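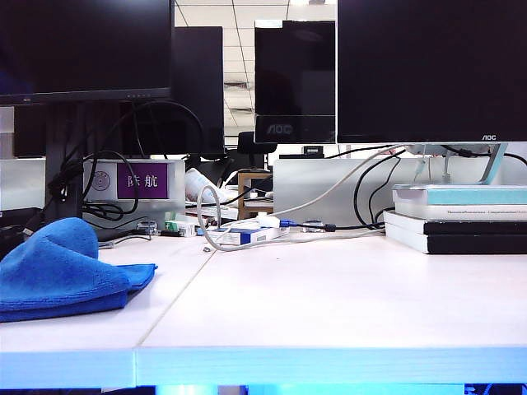
図1 机の上の青いマイクロファイバークロス

## 3. 子機の登録と内線の割り当て

Greltell コードレス子機を Zetari 主装置に登録する手順です。カタログには「自動登録」とありますが、本書では手動登録を前提にします。自動登録は一台目こそすんなり通るものの、二台目以降で内線番号が重複した例があり、どこまで当てにできるのか疑問が残るためです。

### 3.1 始める前に

- 主装置のファームウェアを確認します。2023/7/28 より前の版では、登録画面に「完了」と出ても子機側に番号が書き込まれないことがあります。
- 子機は満充電にしておきます。電池表示の目盛りはあまり正確ではありません。充電台のランプが緑に変わるまで待ってください。
- 管理者パスワードを手元に用意します。初期値のまま運用している場合は、先に変更してください。

### 3.2 登録手順

1. 管理画面にログインし、「端末」→「コードレス」を開きます。
2. 「自動登録」のチェックを外し、「保存」を押します。保存せずに画面を移ると、警告なしで元に戻ります。
3. 「追加」を押し、内線番号を入力します。
4. 主装置前面の登録ボタンを3秒間押し続け、ランプが点滅したら離します。
5. 子機の「メニュー」→「設定」→「親機登録」を選び、画面に出ている PIN を入力します。
6. 子機の待受画面に内線番号が表示されたら、別の内線から発信し、着信と双方向の通話を確かめます。

> **注意** 登録ボタンを14秒以上押し続けると、登録済みの子機がすべて消去されます。確認メッセージは出ません。なぜ同じボタンに割り当てたのか理解に苦しみますが、現行機では変更できません。

> **注記** 管理画面の「接続良好」は、子機と主装置が信号をやり取りできたことを示すだけです。通話品質の保証と受け取らないでください。手順6の試験通話は省略できません。

### 3.3 中継機を使う場合

Wemanlow 中継機を併用すると通話範囲が広がるとされていますが、公称の距離は見通しのよい場所での値です。鉄筋の壁や防火扉を挟む事務所で同じ結果になるとは考えないほうがよいでしょう。

1. 中継機を仮置きし、電源を入れます。この時点で壁に固定しないでください。
2. 管理画面の「中継」で機器番号を選び、「有効」にします。
3. 子機で通話したまま、親機側から中継機側へ歩きます。切り替わるときに音が途切れる場合は、中継機を親機寄りに移し、同じ道順で試し直します。
4. 途切れがなくなった位置で固定します。

**注意** 中継機の直列接続は2台までです。設定画面では3台目も追加できてしまいますが、着信が鳴らない子機が出ます。

### 3.4 うまくいかないとき

| 症状 | 確認すること |
|---|---|
| 「PIN エラー」が出る | 手順4からやり直す。PIN は登録のたびに変わる |
| 番号は出るが着信しない | 着信グループに入っているか。自動では追加されない |
| 片側の声しか聞こえない | ルーターの SIP 補助機能を切る |
| 再起動すると登録が消える | ファームウェアの版(3.1 参照) |

サポート窓口ではまず初期化を勧められることがあります。初期化すると短縮番号と転送設定も失われるので、応じる前に「保守」→「設定の書き出し」でファイルを保存してください。書き出したファイルに留守番メッセージは含まれません。

着信グループの設定は4章で扱います。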